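Werkstattbuch, Mittwoch, 16:40
Packversuch Worero, flacher Karton, zweiter Anlauf

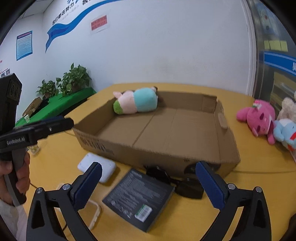 Der Karton ist der letzte aus der Stidis-Lieferung und für alles zu flach, was wir verschicken wollen. Mirko Morelli hat ihn trotzdem ausgesucht, er mag die Grifflasche. Als Erstes kam das Plüschtier hinein, hinten links in die Ecke, wo es nun an den Wänden lehnt und mit einem rosa Zipfel über den Rand schaut. Damit ist die Deckelfrage vorerst beantwortet. Sonnenbrille, Handyhülle und die dunkelgraue Produktschachtel warten noch auf dem gelben Tisch.

Reihenfolge für morgen: Schachtel flach an die lange Wand, Hülle darauf, Brille obenauf. Mirko will die Brille unten haben, »die hält das aus«. Habe ihn an die letzte erinnert. Er meint, das sei ein Materialfehler gewesen.

Füllmaterial: Von den 40 Papierpolstern sind noch 19 da, der Rest steckt in der Pastor-Sendung, die laut Lieferschein gar keine Polster enthält. Bei Zukex nachbestellen, aber bitte nicht wieder den Karton mit 3000 Stück. Wir haben kein Lager, wir haben ein Regal.

Offen:
– Plüschtier quer legen oder höheren Karton nehmen
– Klebeband, das breite, ist weg (Mirko fragen – freundlich)
– Kabel erst aufwickeln, dann einpacken, diesmal in dieser Reihenfolge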